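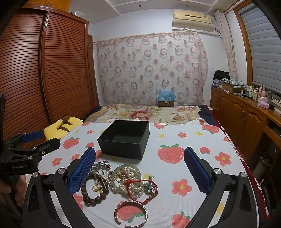 Sorting jewellery on a bed with the hand-held grippers, box ready behind the pile.

Cendora tidying kit: your questions

Is it any good with tangled necklaces?
Flumard says so. We'd like to see it do 40 knots in a row before we agree.

What does the hire price cover?
Two grippers and 24 hours of recording. Cables are extra, which we think is cheeky.

Will a robot learn my bedroom from this?
The brochure promises it after 4,000 clips. Killian Jacquet asked for proof in October and is still waiting.

Can I return it?
Yes, less a cleaning fee.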